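The Mug Problem

07/06/2022

When I moved into the new apartment I counted my mugs, because the movers wanted a list and I was still young enough in spirit to give them one. There were 27. I live alone. I drink two cups of coffee a day, out of the same mug, which I rinse and put back where it was.

I don't remember buying most of them. Mugs come to you the way colds do. One was from a bank I left in anger. Four were from a job I also left in anger, so I suppose there's a pattern there if anyone wants to look into it. One said WORLD'S OKAYEST GOLFER and I have never golfed. My sister gave me a set of six when I got engaged and then, very tactfully, another set of six when I didn't get married.

So June was going to be the month of getting down to a normal number. I had no idea what a normal number was. My friend Yolanda Cuadros has three and she is the calmest person I know, but she also owns one fork, so I'm not taking her as a model for everything.

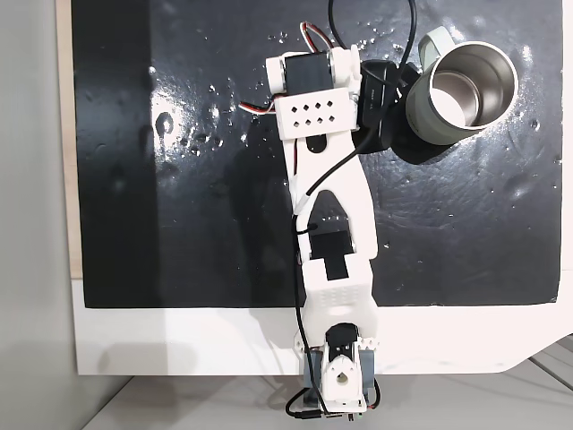

What I tried first

The thrift store on Pider Street wouldn't take them. The man at the back door looked into my box, looked at me, and pointed to a shelf behind him that was all mugs, floor to ceiling. He said they had stopped accepting them in the spring. He said it kindly, the way a doctor would.

Then I put them on the neighborhood page, free, pick up any time. I got one reply, from a woman who wanted to know if I also had a couch.

Then I took a dozen to work and left them in the kitchen next to the sink, figuring they would blend in. By lunch there was an email to all staff about personal items. I carried them home on the bus with the box on my lap, clinking at every stop, and a boy across the aisle stared at me the whole way to Woltaven Avenue.

What I ended up doing was breaking the ugly ones. A woman in my building makes stepping stones for her garden plot and is always short of what she calls material. She gave me a hammer and an old towel and left me to it on the back steps. I did nine in one go and slept very well. The golfer was first. The bank was second – I may have hit that one more than the stepping stone required.
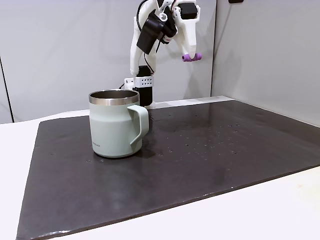 The engagement sets were harder. They were perfectly good mugs, heavy, with a proper handle you could get your whole hand through, and I had been keeping them at the back of the cupboard for the sort of dinner party where twelve people all want tea at once. I have a table that seats four. In the end I kept two and drove the rest over to the church on Begović Road, where they do a soup lunch and serve it in whatever they've got.

I'm down to five now, and I can close the cupboard door without leaning on it. The shelf above is glasses. I haven't counted those and would thank you not to ask.

My sister came by last weekend and had coffee and said how nice and airy the kitchen looked. Then she handed me a birthday present in a small square box, and it was heavier at the bottom than at the top, and I knew.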